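Paint, Paper and Light: an evening course in looking after plain rooms
Handout 4: Off-white

Bring this sheet back next time. Last June we ran out of copies and people had to share, which went badly.

What we mean by off-white
Any white with something else in it. The something else is usually a little black, a little yellow ochre, or a little red, and the maker then gives it a name like Oat Whisper and puts the price up. Strip the names away and you have three families: greyish, yellowish and pinkish. Nearly every landlord in the country has settled on the yellowish one, on the grounds that it looks dirty from the start and so cannot get worse.

For the exercises we use two invented-sounding but perfectly ordinary tins, Haugen (greyish) and Lemine (yellowish). Paint one card with each. Two coats. Yes, two. 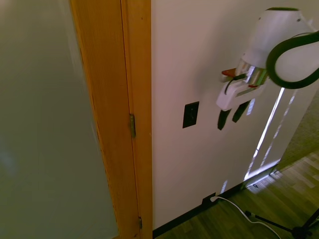

Light does most of the work
A room facing north gets cool light for most of the day, and greyish whites go flat and rather hospital in it. A room facing south can take nearly anything at noon and will argue with you by evening. Pin your cards up and look at them at 10 in the morning, then again once the lamps are on. Write down what you see before you look up which card is which. If you peek, you will see what the label told you to see, and so does everyone, including the person writing this.

Do not judge a colour from a chart the size of a stamp. Do not judge it wet. Do not judge it next to the old colour either, as the old colour always makes the new one look like a mistake. Paint a big card and move it about.

Woodwork matters more than people expect. Next to orange or honey-coloured timber, a yellowish white goes quiet and a greyish one turns faintly blue. This is called simultaneous contrast, and you may use the term at parties if you wish to be left alone.

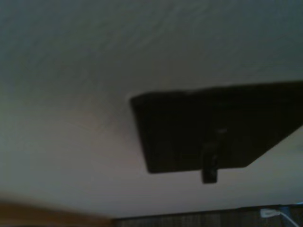 Ceilings
The usual advice is brilliant white, straight from the trade tub. It is cheap and it is what the decorator has in the van. Against off-white walls it can look like a lid. Try the wall colour let down by half with white, or simply the wall colour. A ceiling gets its light second-hand, mostly off the floor, so a red carpet will be up there whether you invited it or not.

Use dead flat paint on ceilings. Any sheen shows up every roller mark when the sun is low. Textured ceilings drink paint, so buy more than the tin suggests.

The Radville Road argument
Each year I say in class that walls and woodwork should be the same off-white in small rooms, and each year somebody objects.

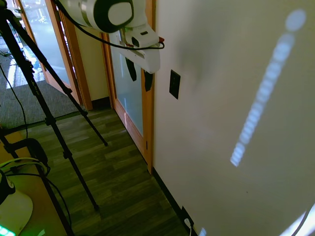
Toshio Kinoshita wrote on last year's feedback sheet that he had tried it in his hall and found it "like living inside an envelope". He would sooner have the skirting two shades darker, he added, and would also like the handouts to stop being rude about landlords. The first point is fair. A darker skirting hides shoe marks and gives the eye somewhere to stop. I still say try it my way on one wall first.

For next time
Paint both cards and keep the notes, 200 words at most, on how each one changed between morning and lamplight. Drawings are welcome. Last year's longest entry had a footnote about curtains and I have not recovered.

Read the Tronlow pages in the course folder, skipping the part on distemper unless you own a cottage. We start with the cards and will need the first 30 minutes for them. Old clothes, please.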